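Visita al laboratorio forense de Brivstead: circuito de la prueba biológica en delitos sexuales

Por Naheed Niazi

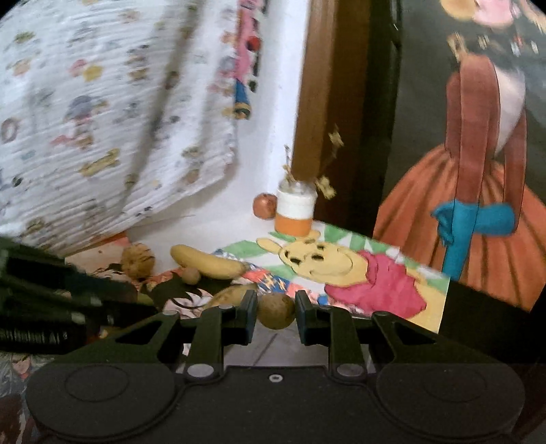
¿Cuánto tiempo se conserva una muestra biológica cuando la investigación no tiene sospechoso identificado?

El plazo lo fija la calificación provisional del delito y no el estado de las diligencias. En Brivstead, las muestras de agresión sexual sin autor conocido permanecen en depósito hasta la prescripción, y su destrucción requiere una resolución judicial expresa, aunque el expediente policial lleve años archivado.

La pregunta se planteó en el turno inicial de la jornada de puertas abiertas y condicionó buena parte del recorrido, que estaba previsto en otro orden. Dorottya Győri, responsable de la cadena de custodia, decidió empezar por el depósito y dejar la recepción para el final. Se resume a continuación lo visto y explicado, en el orden en que se hizo.

Depósito

El acceso se realiza por una esclusa de doble puerta con registro de tarjeta. El grupo no pasó de la segunda puerta; la explicación se dio desde el pasillo, a través del cristal. Las muestras secas se guardan en sobres de papel dentro de cajas precintadas, a temperatura ambiente controlada. Los extractos de ADN van a congelador. Győri insistió en la separación física entre muestras indubitadas (tomadas a personas conocidas) y dubitadas (recogidas en el lugar o en el cuerpo de la víctima), que ocupan salas distintas y se manipulan en días distintos.

El inventario se lleva con Olliline, un programa de trazabilidad que sustituyó hace dos años al registro en papel. Cada movimiento genera una línea con operador, hora, motivo y número de precinto. Cuando el precinto de salida no coincide con el de la última entrada, el sistema bloquea el expediente y solo puede liberarlo un supervisor ajeno al caso. Pregunté cuántos bloqueos se producen. La cifra del último ejercicio fue de 117, casi todos por errores de transcripción en los números de precinto remitidos por las comisarías. No se facilitó el desglose del resto.

Los expedientes anteriores al cambio siguen en carpetas. La migración se hace por lotes y quedan pendientes 947. El criterio de prioridad es la proximidad de la fecha de prescripción, lo que parece razonable, si bien obliga a revisar a mano la calificación de cada caso antes de ordenarlo. Esa revisión consume más tiempo que la propia carga de datos.

Sala de extracción

Máté Bíró explicó el procedimiento de lisis diferencial, que separa la fracción espermática de la epitelial en muestras mixtas. El principio es conocido: la membrana del espermatozoide resiste una primera digestión que rompe las demás células, y se libera en una segunda con agente reductor. Las dificultades aparecen con muestras degradadas o recogidas tarde, donde la separación es incompleta y el perfil resultante conserva alelos de la víctima. En esos casos se recurre a marcadores del cromosoma Y, con la limitación de que identifican una línea paterna y no a un individuo.

Bíró dedicó varios minutos a los controles negativos. En cada tanda se procesa un blanco de reactivos desde el primer paso. Si el blanco da señal por encima del umbral, la tanda completa se repite, siempre que quede muestra. Cuando no queda, el resultado se informa con la incidencia anotada y la valoración corresponde al tribunal. Un asistente objetó que un juez difícilmente está en condiciones de valorar un blanco positivo. La respuesta fue que por eso el perito comparece.

La sala trabaja con presión positiva y el personal está incluido en una base de eliminación. Los visitantes no entraron. Desde el pasillo se ven las cabinas y poco más; la megafonía interior se oye mal y parte de lo que decía el técnico se perdió.

Base de datos y coincidencias

La parte más discutida de la visita fue la de Octavio Cabral, que coordina las búsquedas contra la base de perfiles. Expuso un caso ya juzgado, con los datos personales retirados, al que el laboratorio se refiere como Garkavham por el distrito en que ocurrieron los hechos. Se trataba de 4 agresiones denunciadas en comisarías diferentes, con descripciones del autor poco coincidentes entre sí. Las muestras dieron el mismo perfil, pero la vinculación tardó porque dos de los kits se habían remitido sin solicitud de análisis y permanecieron en depósito policial.

El perfil no figuraba en la base. La identificación llegó más tarde, al tomarse una muestra al condenado por un robo en otra jurisdicción. Cabral subrayó que una coincidencia de este tipo se comunica como indicio de investigación y que debe confirmarse con una segunda muestra indubitada, tomada de nuevo y analizada por otro técnico. En el caso Garkavham se hizo así, y la defensa no impugnó el resultado genético, sino la custodia de uno de los kits. El tribunal excluyó ese kit y condenó por los otros tres hechos.

A raíz de la sentencia se modificó el protocolo de remisión. Todo kit de agresión sexual se envía ahora al laboratorio en un plazo tasado, haya o no petición de análisis. El cambio ha aumentado el volumen de entrada en más de un 2 por ciento, según Cabral, que lo considera asumible con la plantilla actual.

Recepción

La visita terminó donde empieza el circuito. En la ventanilla se comprueban precinto, etiqueta y volante, y se fotografía el embalaje antes de abrirlo. Un paquete con el precinto roto no se rechaza: se admite con acta de incidencia firmada por quien entrega y por quien recibe. El rechazo en ventanilla se practicaba hasta hace poco y se abandonó porque el paquete volvía a la comisaría y acumulaba otro traslado sin documentar.

Los embalajes exteriores son del modelo Peixoto, de cartón con cierre de un solo uso. Vilmos Szalai, encargado de recepción, señaló como defecto que la etiqueta adhesiva se desprende con frío. Se ha pedido un adhesivo distinto. Entretanto, el número se escribe también a mano en el lateral.

Datos prácticos

La jornada duró algo más de lo anunciado y el turno de preguntas final se suprimió. Las dudas por escrito se admiten en el mostrador de entrada y se contestan por correo. El próximo recorrido está previsto para marzo, con inscripción previa y documento de identidad. No se permite entrar con teléfono más allá de la esclusa; hay taquillas en el vestíbulo, que funcionan con moneda. El aparcamiento delantero queda reservado a los vehículos de entrega, por lo que conviene dejar el coche en la calle lateral.

Publicado el 10/11/26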